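Print this page | E-mail this page

Keeping the Landline: Notes for a Talk on Phone Service in Small Towns
Speaker notes, Falelbridge Public Library, 4/3/25
Natsumi Shimada

Start with the outage. Most of this room was here last August when the cell tower on the ridge lost power and stayed down into the next morning. Ask for a show of hands: who still had a dial tone? Let people look at each other before going on.

The talk has two parts. First, what a landline is now, which may differ from what you think you are paying for. Then what to ask the phone company before you change anything. Questions at the end, but stop me if a word makes no sense.

What a landline is now. The old service ran on a pair of copper wires from your house to a central office. The office had batteries and a generator, and it sent a small current down the line. A plain corded phone could run on that current, so it worked when the lights were out. Many homes in Falelbridge still have copper. Many others were moved to service over cable or fiber, and the bill may look much the same.

If your phone plugs into a modem, it needs power in your house. When the power goes, the modem goes, and the phone goes with it unless there is a battery. Some modems have a place for one and some don't. Pause here. People will want to tell you about their modem. 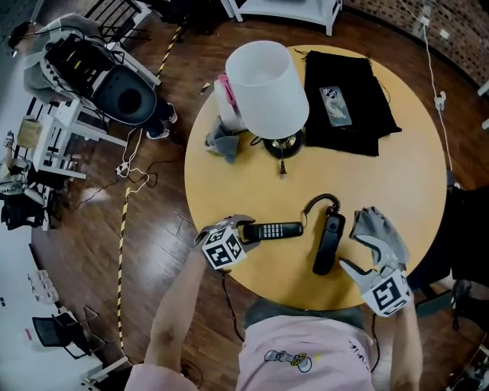
Cordless phones cause a separate problem. The base needs wall power even if the line behind it is good copper. You can have a working line and no way to use it. A cheap corded phone in a drawer fixes that — test it once a year on the jack you would really use, and leave a note with it saying which jack that is.

Calling 911. From a landline, the dispatcher normally gets the service address. With internet phone service, the address is the one on file with the company. If you took the adapter with you when you moved, the old address may still be there. Call the provider's regular number and ask them to read it back. Don't dial 911 to find out.

Tell the Kivi Road story. Yuzhen Hou moved her mother from Tritard to the apartment over the hardware store and kept the same number. It was 37 days before she noticed the account still had the Tritard address. No harm came of it, and the change took one call. She has said I can use her name.

What to ask the company. Read these slowly, people write them down.

Is my line copper, cable or fiber?
Does my phone work in a power outage, and for how long?
Can I buy a backup battery, and who replaces it?
What address do you have for emergency calls?
Will my alarm or medical button still work if I switch?

On that last one, ask the alarm company too. The two companies will not always give the same answer. Get it in writing if you can, and run a test call after any change.

Cost. Don't quote prices, they will be wrong by next month. Say only that discounts exist for some low-income households and that the reference desk has the forms.

If there is time, mention the party line on Festen Lane, which had four houses on it and one very patient operator. If not, skip to questions. The projector has to be off by closing, and the handouts are on the table by the door. Take two if you have a neighbor who couldn't come.

Contact us | Copyright Falelbridge Public Library | Back to top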